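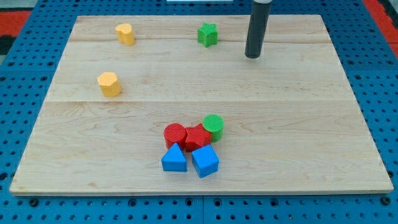 Flurnska starts comparing end effectors at the Pamthorpe workshop

Posted 14th April

A quick bit of news from our end of the building. The Flurnska project has finally got going on its tool comparison, and I've been lucky enough to be in the room for a good chunk of it (mostly holding a mug and getting in the way, but still).

If you've followed us for a while you'll know that we spent the winter arguing about grippers. We had a list, the list got longer, and in January Wayne Treloar put his foot down and said we were going to test three tools properly on one arm, with one set of blocks, or we were going to stop talking about it. So that's what we're doing!

The first tool up is the plain one. It's a narrow, dark grey cylinder with a rounded tip, no fingers at all, and it can't pick anything up. All it does is push. I'll admit I was a bit sniffy about this when Wayne put it at the top of the list, as I rather like watching things get grabbed, but I've come round to it. You'd be surprised how much of a sorting job can be done by shoving. After it comes a two-finger gripper from Dobson, which most of us have used before, and then the soft one the Tallness people lent us, which I can't wait to see and which is still in its box while we wait for the right mounting plate.

The set-up is the same for all of them. There's a wooden board laid on the blue pegboard table, and on the board go the plastic shapes: a heart, a hexagon, stars, cylinders, a triangle and a cube, in red, yellow, green and blue. The arm gets an instruction such as "move the green star next to the yellow heart" or "pull the red star away from the others", and off it goes. We note whether it got there, how long it took and how many other blocks it barged into on the way.

That last one turns out some lovely arguments. If the blocks are well spread out, pushing is easy and almost any controller looks clever. Once you've got a huddle in the middle, with the red star wedged between two cylinders and the blue pieces in front, it's a different job altogether. Which one do you nudge first? I'd go for the cube every time, as it's at the front and there's loads of bare wood to the right of it. Wayne would come in from the other side. The controller quite often picks something neither of us would have thought of, and some of those choices are very good and some of them are frankly daft – I watched it spend most of a minute herding the triangle the long way round the others.

We've done 1,642 runs with the pusher so far and the target is 2,000 before we change tools. The spread layouts were finished first, so what's left is nearly all huddles, and I expect the numbers to drop a bit before the end. I'm not going to quote success rates here because Wayne wants to check the scoring first. There's a batch where "next to" was being marked too generously (a gap you could have parked a seventh block in was going down as a pass), and those all have to be looked at again.

What I can say is that shape matters more than I'd guessed. The cylinders are little horrors. Push one slightly off centre and it slides round the tip and heads off on its own. The cube behaves itself if you get it flat on a side and sulks if you catch a corner. The stars are my favourites, as the tip can settle in between two of the points and then you can steer the thing quite nicely. Whether the Dobson fingers will like the stars as much, I've no idea. My guess is they'll be happiest with the cube and hopeless in a tight bunch, where there's no room to get a finger down either side. Wayne reckons I'm wrong and there's a packet of biscuits riding on it.

We're running two controllers as well, the old scripted one and the newer one that learns from recorded moves, and swapping between them within each block layout so neither gets all the easy boards. It's slower going but we did it the other way last year and had to throw half the results out, which I'm still cross about.

A few people have asked why we don't use more interesting objects, cups or tools or what have you. We will! But with plain shapes you can put the same layout back down again for the next tool, more or less, and then you're comparing like with like. Wayne has drawn up the layouts on paper and they live in a ring binder by the door, where they're already covered in tea.

The Dobson gripper goes on as soon as the pushing is finished and the scoring has been sorted out, and I'll put up another post when it does. If you'd like the layout sheets for your own set-up, drop us a line through the Pamthorpe contact page and I'll send them over, though you may have to wait until I've made a clean copy.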